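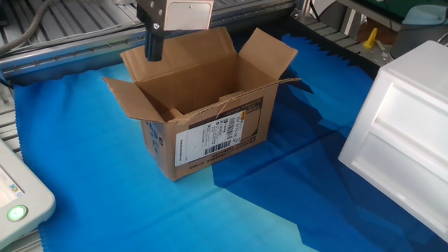

Search this diary

February 8, 2023 - posted by Kandasamy

What a day on the box job! I did the flaps by hand first, pulling the arm along slowly, then switched to the remote and wow - so much smoother. My wrist stops fighting the weight and I can just think about the cardboard. We want 250 good demos and today I reached 81, so tomorrow I'm trying the back flap from the left. Must ask Wudham for a second blue cloth too. I could do this all week!

4 comments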